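4.2. Comparación de las dos pinzas en la tarea del escurridor

Antes de entrar en los resultados conviene detenerse un momento en el porqué de esta tarea, que a primera vista parece modesta y que, sin embargo, nos ha dado más quebraderos de cabeza que todas las demás del banco de pruebas. Agarrar un panel delgado que se sostiene de canto obliga a la pinza a descender con los dedos a ambos lados de una lámina estrecha, y cualquier pequeño error de orientación en la muñeca se paga enseguida: o bien un dedo golpea el borde superior, o bien el panel se inclina y arrastra consigo el soporte entero. Quienes hayan intentado sacar un plato del escurridor con guantes gruesos sabrán muy bien de qué hablamos.

Comparamos dos efectores finales sobre el mismo brazo y con el mismo controlador de impedancia. El primero, al que llamamos Ollcombe, es una pinza de dos dedos con apertura angular; el segundo, Santoro, mantiene los dedos paralelos durante todo el recorrido. Ambos modelos se importaron en el simulador Drimunura con sus masas y límites articulares, y tuvimos el cuidado (quizá excesivo, pero preferimos pecar por ese lado) de igualar la fuerza máxima de cierre, de modo que las diferencias observadas pudieran atribuirse a la geometría y no a la potencia del actuador. La política de control se entrenó por separado para cada pinza, con 3.000 episodios en ambos casos y los mismos hiperparámetros descritos en la sección 3.

La evaluación consta de 180 intentos por pinza. En cada uno se modifican ligeramente la posición de los soportes, la inclinación inicial de los paneles y la colocación de los objetos de distracción. Estos últimos no intervienen en la tarea, pero nos parecía importante conservarlos: en ensayos preliminares, con la mesa demasiado despejada, la política aprendía a fiarse de indicios que luego no estaban disponibles. Consideramos logrado un intento cuando el panel queda levantado por encima del soporte y se mantiene estable durante 8 segundos.

La pinza Santoro resultó más regular en el cierre, cosa que ya esperábamos, aunque exige una alineación previa muy fina. La Ollcombe, en cambio, tolera mejor los errores de aproximación gracias a que sus dedos se abren en ángulo y ofrecen una entrada más generosa; su punto débil aparece después, al cerrar, cuando el contacto se concentra en las puntas y el panel tiende a girar. Debemos reconocer que esta segunda observación nos sorprendió, y que dedicamos buena parte del mes de marzo a descartar que se tratara de un defecto del modelo de fricción.

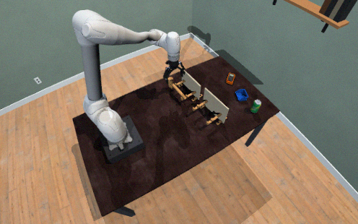

Vol. 8, núm. 2

Figura 6. Entorno simulado de la tarea del escurridor, con la pinza de dos dedos suspendida sobre uno de los dos soportes de madera y los paneles blancos en posición vertical.

La disposición de la figura 6 ilustra además una dificultad que no habíamos previsto al diseñar el banco. Como los dos paneles quedan paralelos, el espacio que los separa limita la apertura útil de los dedos, y una pinza que se abre demasiado al bajar puede rozar el panel vecino. Probamos a restringir la apertura máxima durante el descenso y la medida alivió el problema con la Ollcombe, a costa de perder parte de esa tolerancia que tanto nos gustaba. Con la Santoro el cambio fue apenas perceptible.

Queda pendiente repetir la comparación en el brazo físico del laboratorio de Eltwood, donde la holgura de la muñeca y el ruido de las cámaras harán seguramente menos amable la aproximación. Los modelos de contacto empleados en ambas pinzas se detallan en el apéndice B.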